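The contract called for 500 demonstrations by Wednesday. Lorna Dela Peña had recorded 485 of them when the client changed the object.

Until then it had been a wooden block. Darnden now wanted a leather card holder, stood on its edge on a stone surface, grasped, lifted and put back down standing. Clotilde Ferrand read the message aloud at the Langlois bench and set the block in a drawer.

"Fifteen left," she said. "Do they count the old ones?"

"It doesn't say."

Lorna put her hand back in the controller. The Fandura software logged joint position, grip force and the wrist view, and discarded any episode under 5 seconds. The block had been forgiving. A folded holder closed up when pressed, and the width of the grasp changed while the fingers were still moving. She brought the wrist down and lined up on the stitching.
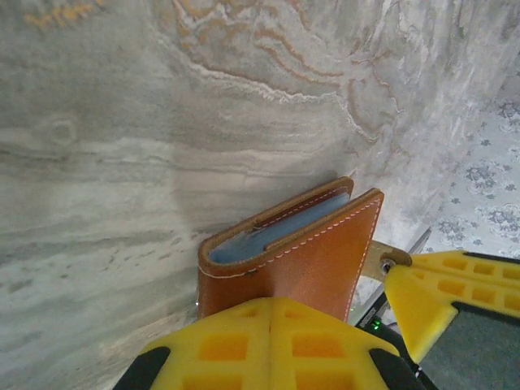 Why record a task by remote control when the path could be programmed?

A programmed path repeats one set of motions. Recordings from an operator include small corrections, and the model needs those for an object that shifts or bends.

That was how the Lutolell manual put it, on a page Clotilde had marked with tape. She had written one line under it in pencil: operator pauses are also learned.

Lorna paused often. On the block she had always stopped before closing the grip, a habit left over from her first week. She had never noticed it until March, when the trained policy ran by itself for the first time. The arm went down, stopped above the block, waited as long as she would have waited, and closed.

"Do you want me to take the pause out?" she asked.

Clotilde looked over the log – 485 episodes, a flat section in every one.

"Leave it in," she said. "Start the next one."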